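Plotness Home Help > Walls and floors > Wallpaper

Bamboo wallpaper with a dark red marbled floor, too much?

Asked by Suqin Tian, Nernville
Viewed 1,312 times

We are doing up the small back room at home. I have already bought the wallpaper, which is pale grey with big bamboo stems and long thin leaves in a darker grey. The floor is staying as it is for now. It is a red-brown marble pattern sheet with white veins, quite dark, put down by the people before us. The room gets light from one side only and will be used for painting and a bit of craft work, so there will be boards and an easel standing about most of the time.

My sister thinks two patterns that size will fight each other and that I should take the paper back. I can return it until the end of December. Has anyone lived with something like this? I would also like to know whether a dark floor shows every crumb, as the last one I had was beige.

2 answers

Answer from Haiyan Tan, Todton
Marked as helpful by the person who asked

I would keep the paper. Grey is easy to put with a red-brown floor and the patterns are different enough in shape, one being upright stems and the other veins going all ways. What makes a room like that look busy is everything else you add, so have plain furniture and no patterned curtains. Bare wood goes well with both.

Before you paste anything, pin two full lengths side by side and leave them up for a few days. Look at them in the evening with the lamp on as well. Check that the roll numbers match. Large patterns also waste a lot when you line them up, so buy one more roll than the calculator tells you. I did 738 cm of wall with a big leaf design and ran out at the door, and the new roll was a slightly different grey.

On the floor, yes, it will show bits. Pale dust and wood crumbs stand out on dark red much more than on beige. The white flecks in the pattern hide a little of it. Sweep before you mop or you just push it about. If you are sanding boards, put an old sheet down first.

Put your easel and boards against the wall for a week too. Plain pale wood in front of the bamboo breaks it up nicely and you may find you only see half the paper anyway.

Answer from tang_386

too dark for me. get a rug

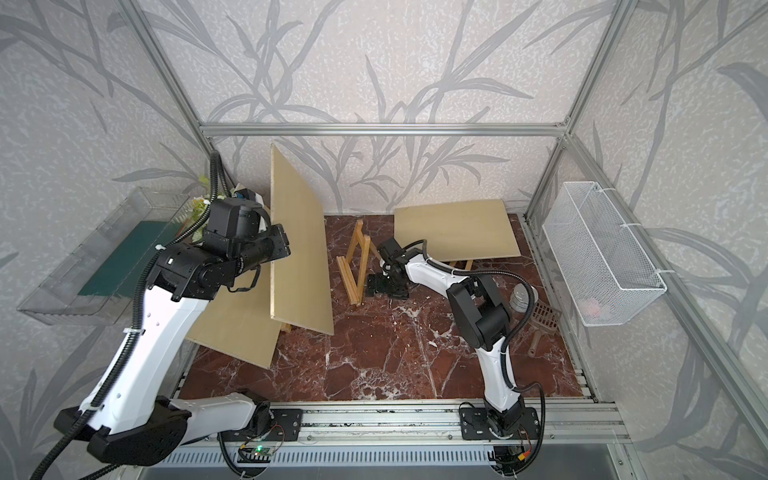 Posted by Haiyan Tan, Todton · Plotness member · Grey bamboo paper and red-brown marble floor, with wooden boards and a small easel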